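How I make chilli and garlic oil (and keep it going all winter)

We use cookies to make this site work and to see which pages people read. By carrying on you agree to this. Accept | Manage settings

October 2018

I've been promising this one since March, when I took a jar round to Madalena Patrício's and she ate most of it on toast before we'd even sat down. She's asked me for the recipe three times since then and I keep sending her half of it in a text message, so I'm finally writing the whole lot out. Sorry, Madalena!

It's a dried chilli and crisp garlic oil, the sort with plenty of bits in the bottom. I put it on eggs, noodles, leftover rice, roast squash, and (don't tell my mum) cheese sandwiches. It's medium hot the way I do it. If you want it fierce, swap some of the mild flakes for hot ones, but make it my way first so you know where you're starting from.

What you need

400 ml sunflower or rapeseed oil
16 garlic cloves, peeled
5 tablespoons mild chilli flakes
1 tablespoon hot chilli flakes
1 small cinnamon stick
2 star anise
1 teaspoon sugar
2 teaspoons fine salt
a tablespoon of toasted sesame seeds, if you like them

Don't use your good olive oil. I did the first time and it was a waste, you couldn't taste it under the chilli and it went cloudy and thick in the fridge.

You'll also want a heavy saucepan, a metal sieve, a big heatproof bowl and a clean jar with a lid. Check the bowl really is heatproof. Mine's an old stainless steel one from the hardware shop in Sallville and it's been through everything.

Slicing the garlic

Put some music on, this is the boring part. Slice the cloves as evenly as you can, a bit thicker than a penny is fine but keep them all the same. The thin ones burn while the fat ones are still soft, and burnt garlic makes the whole jar bitter. I've tried chopping it in the food processor and I don't recommend it, you get a mix of paste and lumps and the paste catches on the bottom of the pan straight away.

Pat the slices with kitchen paper afterwards. Fresh garlic is stickier than you'd think.

Frying it

Put the garlic in the cold oil, then turn the heat on low. Cold oil! Everyone wants to heat it first. Starting cold gives the garlic time to dry out slowly and go crisp all the way through. Stir it every minute or so. You'll see small bubbles round the edges of each slice, and that's as lively as it should ever get.

After about 30 minutes it should be the colour of pale straw. Set the sieve over something heatproof and pour the lot through at that point, earlier than you think you should, as the slices carry on browning once they're out. Tip them onto kitchen paper and leave them alone. They crisp up as they cool, and I always eat five or six "to check".
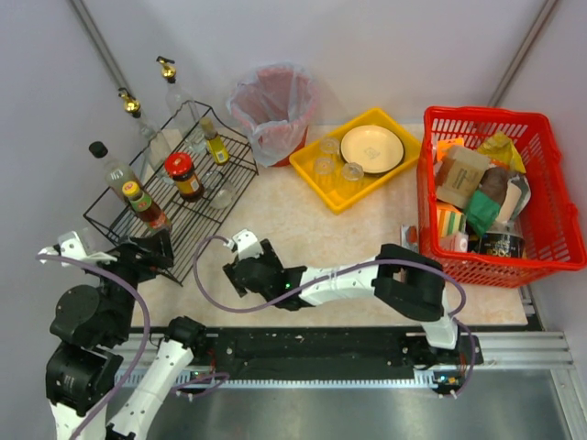

6 min read

While we're on the subject of bottles, I did go through a phase of keeping oils like this out by the cooker. Please don't do that with anything that's had garlic in it. Home-made garlic oil has to live in the fridge, as it can make you properly ill if it sits out in the warm, and you can't tell by smelling it. Shop-bought plain oil is fine in the cupboard. Your own garlicky one goes in the fridge as soon as it has cooled, and I use mine up within the week. Anything I won't get through goes in the freezer in an ice cube tray.

Back to the pan.

Spicing the oil

Pour the strained oil back in and add the cinnamon and star anise. Low heat again, ten minutes, then fish them out. My neighbour Duarte Teixeira puts a strip of orange peel in with his and it's lovely, though it does spit, so stand back a bit.

Meanwhile put both lots of chilli flakes, the sugar and the salt in your big bowl and give them a stir.

Now turn the heat up a touch. To test it, drop one chilli flake in. If it fizzes gently and stays red, you're ready. If it goes black, take the pan off and wait a few minutes before trying another. If it just sits there sulking, keep heating.

Pour a third of the oil over the flakes and stir. It'll foam up and smell amazing (open a window, it gets in your throat). Let it settle, then add the rest in two goes.

Leave it until it's completely cool, then crumble in the garlic and add the sesame seeds. If you put the garlic in while it's hot it goes chewy.

If it's gone wrong

Tastes bitter: the garlic or the chilli burnt. I've never managed to rescue one, I'm afraid.

Tastes of nothing much: more salt, nearly always. Give it a night in the fridge and try again before you add anything else.

Soft garlic: not dried enough or sliced too thick. It still tastes good, so stir it through hot pasta and call it supper.

Beatriz Nogueira asked whether you can halve it. Yes, but use your smallest pan so the garlic is still covered.

Next time I'm doing the pickled cucumbers that go with it.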